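Soler Skills Lab: Suturing and Tissue Handling Program
Progress report to the Cluvo Fund, February 2024
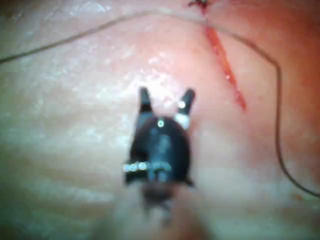 This report covers the work done since our last update in November. It deals with the practice sessions, the tissue and thread we have been using, the changes to the teaching plan, and spending against the grant.

Practice sessions

The main activity in this period was bench practice in placing and tying sutures on soft tissue. We ran two groups of trainees side by side, one made up of people new to suturing and one of people who had finished the introductory block. Between them they logged 172 practice sessions. Ayodele Eze led the beginner group and Iddrisu Owusu led the second.

Beginners start with single interrupted stitches. They are asked to take even bites on both sides of the gap and to lay the knot down flat before cutting. Most of them can do this on a foam pad after the first few sessions. The difficulty comes when they move to moist tissue. It slides, it stretches, and it tears if the thread is pulled upward when it should be pulled along the surface. We had planned for this move at the midpoint of the block. Ayodele brought it forward, and the later half of the beginner group went to tissue early. Their knots were slower at first and looked rougher, but they had fewer bad habits to undo.

The second group worked on running stitches. The most common faults were slack in the middle of the line and puckering at the ends. Iddrisu has them stop partway along and take up the slack before going on. A few trainees dislike being stopped and we have had some complaints about it in the feedback forms. We are keeping the stop for now.

Thread handling

Loose thread was the biggest single cause of lost time. Trainees leave a long tail lying across the tissue, lose track of which end is which, and then pick up the wrong one or catch a loop in the next throw. Dark thread on a pale surface is easier to follow than the undyed thread we bought in the first year, and we have stopped using the undyed thread for teaching. What was left of it went to knot boards.

We also shortened the lengths we hand out. Bo-ram Song cut and labeled them in advance so that trainees are not measuring at the bench. The shorter lengths run out sooner on a running stitch, so the second group still gets the long ones.

Gripping is now taught as a separate topic. Trainees were holding tissue by the edge and squeezing, which leaves marks and sometimes tears. They now spend a session only on picking up, holding and letting go of tissue, with no needle. Ayuba Sulemana wrote the exercise sheet for this and has revised it once. The revised version asks them to open the jaws fully before each approach. The first version did not say so, and many people went in with the jaws half closed and pinched more than they meant to.

Supplies and storage

Tissue comes from Stellik and is delivered chilled. One delivery arrived late in the period and could not be used. Stellik replaced it without charge, but the sessions it was meant for had to be moved. We now hold a small reserve in the second refrigerator. The surface dries out during a long session, and dry tissue does not behave the way it should under a needle, so there is a spray bottle at every bench and it is on the setup checklist.

Cleaning up takes longer than we allowed for in the original plan. We have added time at the end of each session and cut the opening talk to make room.

Records

Each stitch attempted on tissue is entered in the Womby log with a short note on tension, spacing and knot. The log held 3,452 entries at the end of the period. Entry quality is uneven. Some trainees write full notes and others only tick the boxes. Kwesi Quansah is checking a sample against the saved tissue pieces and will report on that separately.

Spending

Spending on tissue and thread is close to plan. Instruments are under budget, as we repaired two needle holders that we had expected to replace. The extra cleanup time is a staff cost that we are covering ourselves. We do not ask for any change to the grant at this point.

Next period

We will take up to 79 trainees across both groups, depending on bench space. The gripping session becomes a fixed part of the beginner block. Iddrisu will add work on closing under tension for the second group, once a suitable way of mounting the tissue has been settled. Pins have been tried and they pull through.

Prepared by Kwesi Quansah

Related reports
Tissue supply and cold storage: notes for partner labs
Exercise sheet: picking up and letting go (revised)
Choosing thread for teaching
Womby log: how to fill in an entry
Report to the Cluvo Fund, November

Contact the Skills Lab | © Soler Skills Lab | Back to top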